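Print this article | E-mail to a friend

Review: Perner finger pads and wrist camera bracket

We run one small arm at the Istancombe shop, mostly for pick-and-place trials on grocery items. The fingers that came with it wore smooth by November, so I ordered the Perner pad and bracket kit.

Setup took most of a morning. The pads go on with two screws each, and the screws supplied were 5 mm too long, so I used our own. The bracket fits the wrist without drilling. Run the camera cable before you tighten the bracket, or you will be taking it off again. After that you redo the tool offset and the camera calibration. The instructions give the second step half a page, and it needs more.
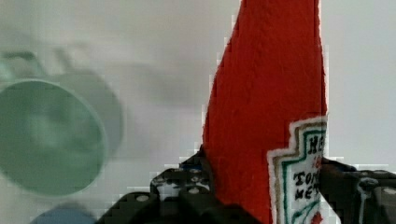 Wrist camera view, ketchup bottle between the fingers.

The camera angle is good. Both fingers stay in view, and you can see how the label is turned. Things farther back go soft, and no setting I tried fixed that. I can live with it for close work.

Grip is better than with the worn set. I start at 20 percent force on plastic bottles and go up from there. At first the left pad sat slightly proud of the right and tipped things as it closed. A shim from Worku cured it, but a kit at this price should come with shims.

For upkeep, I wipe the pads at the end of each shift and check the screws every 1,000 cycles. One has needed tightening so far. Thread locker would help, and there is none in the box.

I would buy it again for the bracket. The pads are fair. 7 out of 10.

Maricruz Barajas

Comments (2)

Tahmineh Nikzad: Did the offset hold after you added the shim?

M. Barajas: No, I had to redo it. Shim first, then calibrate.

Recent reviews
Irnine cable clips, pack of 10
Worku shim set
Bench power supplies compared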